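Two-armed cell at Wasia back in service after gripper cable repair

November 30, 2024

The two-armed robot cell at the Wasia works is running again after a repair to the gripper cables on both arms. The cell had been out of use while new cables were fitted and the two arms were set up again to work together.

The cell was installed in June by Gidon, the firm that also looks after the other handling equipment on the site. It passes small parts from one arm to the other so that they can be turned over before packing. Each arm carries a black gripper, fed by a cable that runs outside the arm and is left with enough slack for the wrist to turn.

The fault first showed up as a gripper that stopped answering in certain wrist positions. Checks on the control box found nothing wrong. Gidon then traced the problem to a worn cable, which had been rubbing against the arm each time the wrist went past a quarter turn. The cable on the other arm had started to wear in the same place, and both were changed.

The new cables are 915 millimetres long. The old ones were 900 millimetres, and Gidon says the added length lets the loop clear the wrist at full turn. The clips at the lower end have been moved as well. The loop is now checked by hand at the start of each shift, with the arms stopped and the power to the grippers off.

Most of the work after the cable change went into the handover position. With the cables off, the grippers had also been taken down for cleaning, and they did not go back in exactly the same place. A small block is used as the test piece. The arms bring their grippers together over the table, one takes the block from the other, and the fitter corrects the stored position until neither arm is pushed out of line when the fingers close.

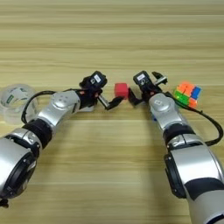

Gidon carries out this step at low speed and raises the speed only when the handover has run cleanly in both directions. The finger opening is set separately on each arm. A gripper that opens too little can catch the part on the way in, and one that opens too far wastes time on every cycle.

The stored positions from June have been kept on the cell's controller under a separate name, so the old settings can be compared with the new ones if the arms drift. A printed copy is in the maintenance folder at the cell.

Pusari, which supplied the replacement cables, has sent 2 spare sets to the works. They are held in the stores with the gripper fingers and wrist screws. Wasia has asked for the cable change to be added to the yearly service, whether or not there are signs of wear.

A second cell of the same type is in use at the Kanaan site. It has the shorter cables and has shown no faults so far. Gidon will inspect it at its next planned stop and fit the longer cables at the same time. Until then, staff at Kanaan have been asked to look for rub marks on the cable near the wrist and to stop the cell if they find any.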